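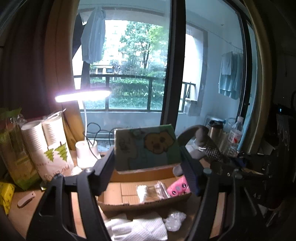
Page last changed in May, 16:05

Packing small stuff in one big carton, does it ever work?

Prirell
I'm sceptical about the "just put it all in one box" advice. I've got children's bits with cartoon faces on, clear packets, a booklet or two, paper towel, and everyone tells me to tip it in and tape it up. Last time I did that the flat things went to the bottom and got bent. Paper towel is not padding, whatever people say.

Yammine
Paper towel is fine if you bunch it up properly. I've sent 60 parcels that way and had 5 complaints.

Prirell
Five too many. And did you ask the other 55, or did they just not bother writing?

Plidix
Flat things go upright against the side of the carton. I don't rate crumpled plastic either, it goes flat under any weight. Cut a bit of foam block to fit and be done.

Yammine
Foam costs money. Plastic wrap comes free with everything you buy.

Plidix
So does a broken mug.

Pretumov
Depends what's going in. A plush toy needs no padding at all, it IS the padding. I'd put it in last, on top of anything hard. My real gripe is people packing on the same desk they work at. Lamp, cables, mug, sponge, gloves, then half of it goes in the box by mistake. I once posted my own box cutter to my sister.

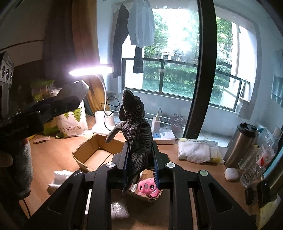 Should I wear gloves when I'm opening and filling cartons?
Knitted ones with dots on the palm are worth it for rough cardboard, but take them off for tape.

Prirell
Not convinced on gloves. I've never cut myself on a carton in my life — slower hands, that's all you get.

Yammine
Try doing 90 in an afternoon and tell me that again.

Pretumov
I agree with Yammine for once. Still say clear the desk first though.

Prirell
Clearing the desk takes longer than the packing. I'll try the upright thing with the flat stuff and the toy on top. If it all comes out bent I'm going back to padded envelopes.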